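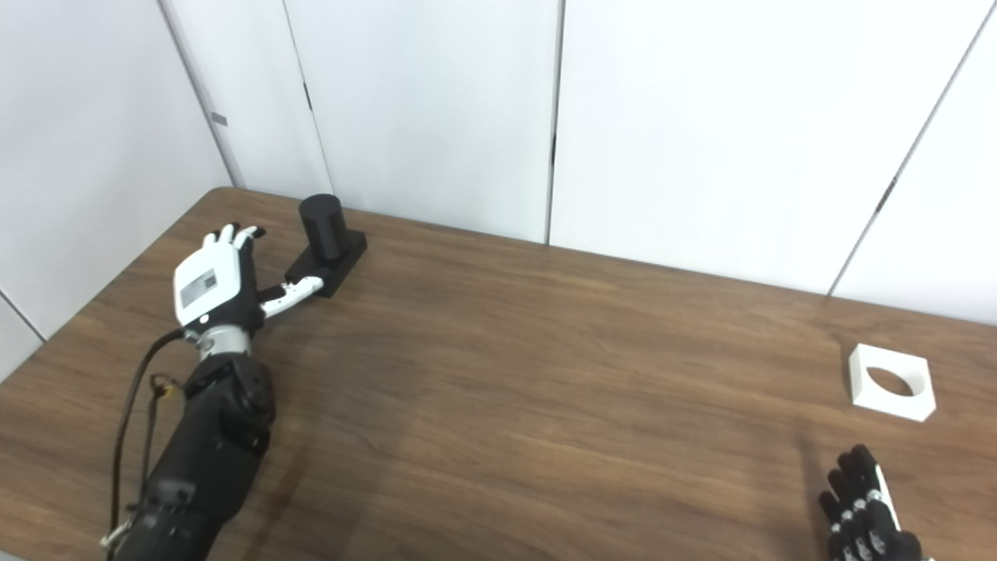
Marcelino Zabala schneidet Krepppapier immer quer zur Maserung. »Längs reißt es, sobald jemand daran zieht«, sagt er. »Und auf einem Kinderfest zieht immer jemand daran.« Seit 1997 führt er den Bastelladen Sturel. Verkauft werden dort Papier, Garn, Perlen, Kleber und im Sommer vor allem das, was man für Gartenfeste braucht. Im Hinterzimmer gibt er Kurse für Kinder und für Eltern, die einen Geburtstag vorbereiten.

Die meisten Kunden kommen im Mai zum ersten Mal, kurz bevor die Feste losgehen. Viele haben eine Liste dabei, und Zabala streicht gern die Hälfte davon. »Die Leute wollen Girlanden, Lampions, Tischkarten, Hüte und dazu noch Gastgeschenke, alles selbst gemacht. Am Abend vorher sitzen sie dann bis Mitternacht am Tisch und haben keine Lust mehr auf das Fest.« Er rät zu einer einzigen Sache, die man in größerer Menge macht. Für einen normalen Garten seien das 50 Wimpel an einer Schnur, die einmal von der Hauswand zum Baum reicht.

Wimpel hält er für die dankbarste Arbeit. Man braucht eine Schablone aus fester Pappe, eine gute Schere und Baumwollband. Das Papier wird doppelt gelegt, die Kante kommt über das Band und wird mit Klebestift geschlossen. Flüssigkleber lehnt er ab, das Papier wellt sich davon. Beim Stoff ist er weniger streng. »Alte Bettwäsche geht wunderbar. Mit der Zackenschere geschnitten, braucht man sie nicht einmal zu säumen.« Papier hängt er nur auf, wenn kein Regen gemeldet ist.

Für Kinder unter sechs Jahren empfiehlt er anderes. In seinem Nachmittagskurs falten die Kleinen Blumen aus Papierservietten: ziehharmonikaförmig zusammenlegen, in der Mitte mit Draht abbinden, dann Lage für Lage nach oben zupfen. Das Abbinden übernimmt ein Erwachsener. Das Zupfen dauert lange, und das ist ihm recht. »Die Kinder werden dabei ganz still. Manche zupfen so lange, bis nur noch Fetzen übrig sind. Dann nehmen wir eben eine neue Serviette.«

An der Aufsicht spart er nicht. Ein Erwachsener auf drei Kinder ist bei ihm die Regel, sobald Scheren im Spiel sind. Bei Heißkleber lässt er Kinder grundsätzlich zuschauen. Früher habe er das lockerer gesehen, sagt er, aber nach einer Blase am Daumen seiner eigenen Tochter sei die Sache erledigt gewesen.

Über Geld spricht er ohne Umschweife. Wer alles neu kauft, gibt für eine Dekoration leicht mehr aus als für das Essen. 75 Euro hält er für die Obergrenze, und darin sind die Lampions schon enthalten. »Die kann man im nächsten Jahr wieder aufhängen, wenn man sie flach lagert.« Seine eigenen liegen in einem Zeichenschrank, nach Farben sortiert. Die weißen vergilben mit der Zeit, was ihn nicht stört. Abends, mit Licht darin, sehe man das nicht.

Von fertigen Bastelpackungen hält er wenig, obwohl er welche im Regal hat. »Da sind zwölf gleiche Schmetterlinge drin, und nach zehn Minuten sind zwölf gleiche Schmetterlinge fertig. Die Kinder stehen auf und fragen, was jetzt kommt.« Er legt lieber Reste in die Mitte des Tisches – Knöpfe, Geschenkband, Eierkartons – und gibt nur ein Thema vor. Zuletzt waren es Vögel. Einer hatte vier Beine und wurde trotzdem aufgehängt.

Im Herbst will Zabala den Kursraum umbauen. Die Tische sollen niedriger werden, und an die Wand kommt eine zweite Spüle, damit nach dem Malen nicht alle an einem Becken anstehen. Bis dahin laufen die Nachmittage weiter wie bisher. Anmelden kann man sich im Laden. Eine alte Schürze oder ein großes T-Shirt bringt jedes Kind selbst mit.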